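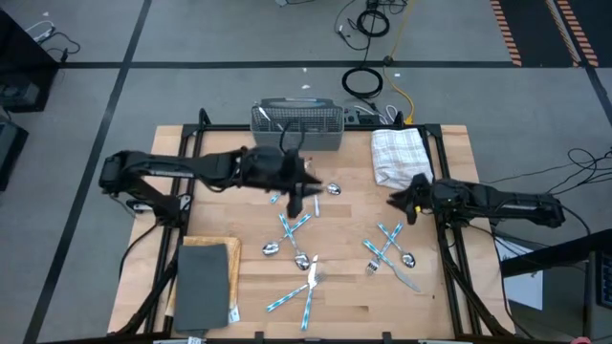 Selon Handum, le mot « rangé » ne veut rien dire tant qu'on n'a pas précisé dans quel sens les manches sont tournés, et la première version de cette fiche laissait la question ouverte. La remarque a été retenue : voir la section Conventions.

Ullitz-Couverts
Fiche de données, version 4

Objet
Ullitz-Couverts rassemble des enregistrements de rangement de couverts et de linge de table sur un plateau en bois clair. La tâche porte sur des couverts à manche à motifs turquoise et blancs, un panier à couverts en plastique gris et des torchons pliés.

Contenu
400 séquences, dont 81 réservées à l'évaluation. Durée maximale d'une séquence : 30 secondes. Les séquences plus longues ont été écartées, pas découpées.

Matériel de table
- panier à couverts gris, parois quadrillées, anse relevée à l'arrière
- couverts à extrémité métallique, manche à motifs
- torchon blanc à carreaux gris, plié
- torchon gris foncé, plié, posé sur une planche rectangulaire

Conventions
Un couvert est dit rangé lorsqu'il tient dans le panier sans contact avec le plateau. Manche vers le haut : code 1. Manche vers le bas : code 0. Un couvert posé en diagonale dans le panier est accepté - l'inclinaison n'est pas annotée. Les torchons ne sont pas dépliés pendant la tâche ; un pli irrégulier n'est pas une erreur.

Fichiers
index.csv : une ligne par séquence (identifiant, lot, état initial, état final, code de sens).
lots/nilia : panier placé au fond du plateau.
lots/tuhiwai : panier placé sur un côté.

Limites connues
Les manches partiellement masqués rendent le type de couvert ambigu ; dans ce cas le champ « type » reste vide. Les reflets sur le métal gênent la distinction entre cuillère et fourchette vues de profil. Le lot tuhiwai ne contient aucun couteau.

Modifications
Version 4 : ajout du code de sens, correction des états finaux du lot nilia.
Version 3 : suppression des doublons (mars).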